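May 2022
Soft goods bench, notes on baskets and fillings

Spent most of the session on the baskets and I am so pleased with how this is coming together. Writing it all down now while I still remember which one was which.

First, the containers. We have 3 kinds on the shelf: the felt bins from Elholm, the clear plastic tubs, and the woven wicker ones. The felt bins look nice but they sag as soon as you put anything in the middle, and the walls lean in, so whatever you drop near the edge ends up under a fold. The tubs are fine. Everything slides in them, though, and one good nudge sends the whole load to one end. The wicker is the clear favorite. The walls are thick enough to stay put when you lean on them, the weave gives the plush something to catch on, and the long shape means you can set things at one end and have real space at the other. I would happily buy five more.

Small complaints about the wicker, for fairness. There are stray ends on the inside of two of them that snag loose yarn. I trimmed the worst with side cutters and went over the spots with 500 grit, folded small so it gets into the weave. Works beautifully! Run a sock over the inside afterward. If it catches, go again.

Second, the toys. The Namo box finally got sorted. I split it by how the thing behaves when you squeeze it:

Floppy — beanbag types, long-limbed animals, anything that pours over the side of your hand.
Springy — the stuffed animals with firm filling. They come back to shape right away.
Hard-ish — the play food, mostly. Keep these apart from the floppy ones in storage or you never see them again.

I weighed the two storage crates after sorting. Plush crate 3,304 g, play food crate 2,018 g, both without lids. Please write the new weight on the tape if you take something out for good, as it's the quickest way to tell whether a crate has come back complete.

Strings and loops deserve their own paragraph. A surprising number of the little animals have a hanging loop or a bit of cord on them, and those will tie two toys together faster than you'd believe. I went back and forth on cutting them all off. For now they stay on, since a tidy-up with a tangle in it is a lot more interesting than one without, and real toy baskets are full of tangles. If you do cut one, cut it flush and put the toy in the Stavenska bag so we know it's been changed.

Third, how to fill a basket. I tried it very full first (about a dozen pieces, heaped) and it looks cheerful but you can't see what is underneath, and half the pile comes up with the first thing you lift. Then one piece at a time, which is dull. A sparse fill is the sweet spot: a few small plush gathered toward the far end, the play food down on the bottom by the left wall and closer to you, and the rest of the weave left bare. You get things touching, you get one thing sitting off by itself, and there is floor to put something down on. Mixed colors help a lot too. Pink next to black next to white with spots reads very clearly against the brown.

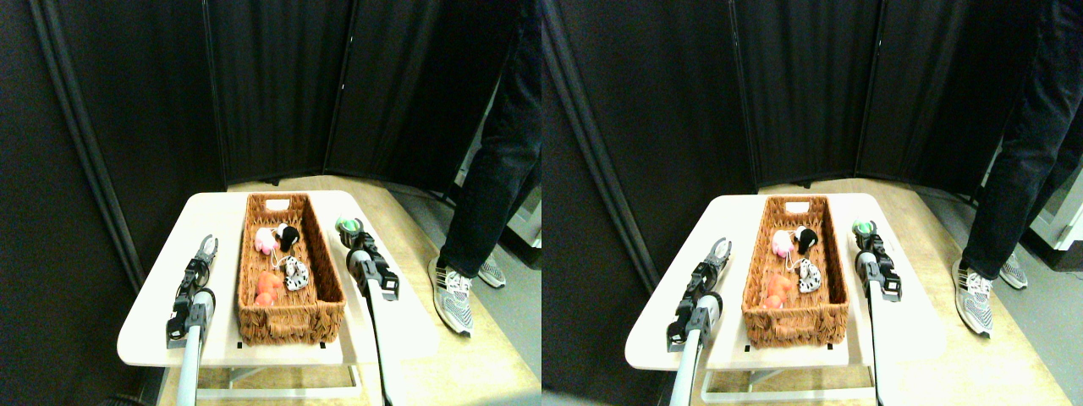 I also like the basket set lengthwise, pointing away from whoever is at the table. Crosswise you get easy reach to everything, but the far wall is so close that there's no difference between near and far pieces, and I think the difference is the fun part. Lengthwise on the white table is my vote. The tag on the rim makes a handy marker as well: tag end away from you, every time, and then everyone's notes agree about which end is which.

The Haberkorn lamp was too bright straight down on the tabletop, so I bounced it off the ceiling. Much kinder to the pale plush.

To do:
Sand the inside of the third wicker basket.
Wash the plush crate, cold, in a mesh bag. Air dry only, the firm ones go lumpy in the dryer.
Find a lid that fits the play food crate.
Try the sparse fill with a small folded cloth on the bottom and see if the round pieces still wander.
Ask whether the shop has the same basket one size shorter. I'd love to have a pair.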